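Chapter 3
Brake Fluid and Heat

A hydraulic brake system carries pedal force to the calipers through a fluid that must stay liquid at every temperature the car will meet. Most of the heat enters at the pads. It passes through the caliper piston into the fluid behind it, and the fluid there may be far hotter than the fluid in the reservoir.

Glycol-based fluid absorbs moisture through hoses and seals. As the water content rises, the boiling point falls. Vapor compresses easily, so a pocket of vapor in one caliper lengthens pedal travel and lowers line pressure — often with little warning to the driver.
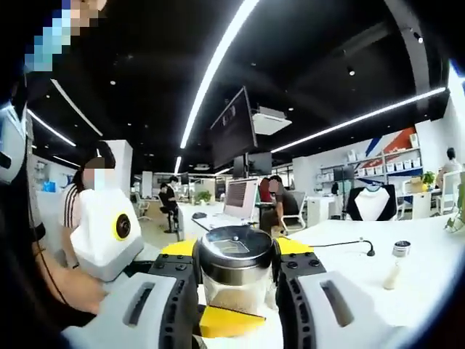 Two boiling points are therefore quoted for each fluid. The dry value applies to fresh fluid from a sealed container, and the wet value to fluid with a stated water content. Service intervals are set with the wet value in mind.

Section 3.2 follows the method Niall Yule used on the Skidham hill course, where caliper temperature rose by nearly 90 degrees over a single descent. Review the units in Chapter 2 before starting the problems.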